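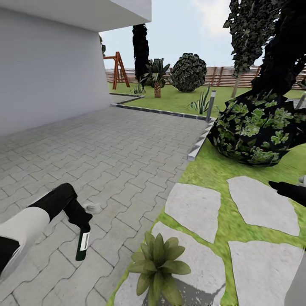
Attachment 1. Garden environment, patio side, left hand holding the green object.

To: Household Simulation Practice list
From: Ghizlane Nasr
Subject: Re: Draft 2, section on handheld containers outdoors

Dear colleagues,

I am replying to Mahmoud Hegazy's message of this morning, quoted in part:

> Section 4 asks that every handheld item be recorded by
> name, grip and condition at the start of an episode. Our
> annotators at Skekex find "condition" too vague. Is a
> bottle with its trigger head in place one condition, and
> the same bottle without it another? And what should they
> write when a label cannot be read at the working
> resolution?
>
> I would also ask whether the 30-day comment period can be
> extended. We will not have our review finished before
> December.
>
> Mahmoud

On the first point, the editors accept the objection. The word "condition" will be replaced with "visible state," and the entry will be limited to what can be seen in the view being annotated. If the top of a container is hidden or unclear, the annotator should enter "not determined" and should not carry a value over from another view. Both attachments to this message should be read in that way.

On labels, the rule is simple. Where the text cannot be read, the entry is "label present, not legible." Annotators should not fill in a product name or contents from the asset library, even when they have access to it. Latifa Bensaid has pointed out that several Prallov records list the contents of containers as though these had been observed, and those records will be returned for correction. 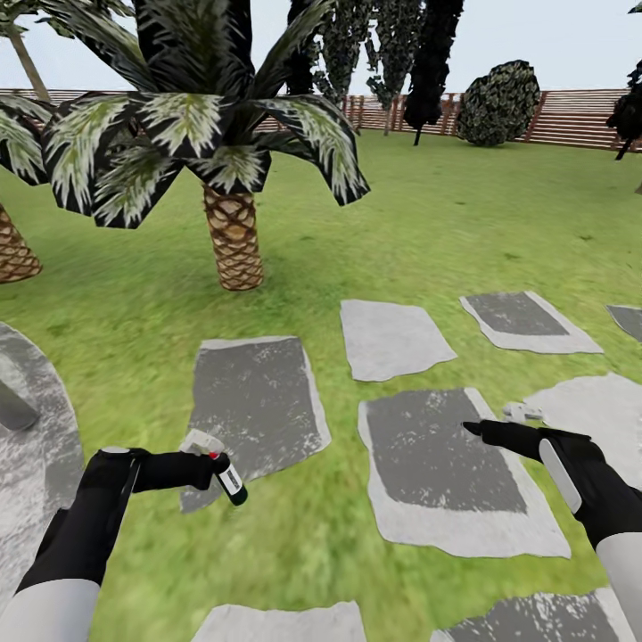 Attachment 2. Spray bottle in the left hand, right index finger extended over a stepping stone.

Small items resting on the ground are to be listed separately under 4.3, with a general term where the type is uncertain. The white object on the light-colored stone in Attachment 2 would be entered as "small part, white, possibly a sprayer head." Any link between such an item and the one in hand belongs in the comment field – it should not appear in the state field. A pointing or reaching hand is recorded by its posture alone. Contact is entered only where it is visible.

Adel Farouk has asked for a minimum agreement figure between annotators. The draft now proposes 80 percent on visible state, measured before any discussion between them. Sites using the Pramum form may keep their present layout provided the field names match.

The comment period will be extended to the end of December. Please send changes to Sanaa Saber as replacement wording, with the clause number.

Ghizlane Nasr
Editor, Draft 2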